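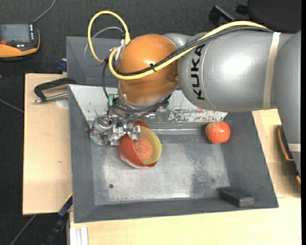 How clean do bowls and cans have to be before they go in the recycling bin?

Empty and rinsed is enough. A quick swish with leftover dishwater takes off most food, and a thin film left behind is fine.

Sorting a mixed bin at home

Tip everything into one wide, shallow bin first. A gray metal one is easy to wipe down afterward.

1. Pull nested bowls apart. A yellow bowl sitting inside a red one often hides a third piece, and food gets trapped between them.

2. Turn each bowl over and look for a number on the base. In Clanden, plastics without a number go in the trash. Bowls that are still sound can go to the reuse shelf at the Skomness depot, which takes up to 3 per visit.

3. Set the cans to one side. A partly crushed can is accepted, but don't flatten it all the way — the sorting line can mistake it for paper. Leave the print on.

4. Rinse what's left and let it drain upside down for an hour.

5. Put cans and numbered plastics in the curbside cart, loose. No bags.

A full kitchen bin takes me around 200 seconds to sort. Glass is handled separately, and the Clanden depot stops taking it at 4 p.m. from November on.

Written by Chelsea Tapley. Thanks to Gwilym Morris for the correction to step 3.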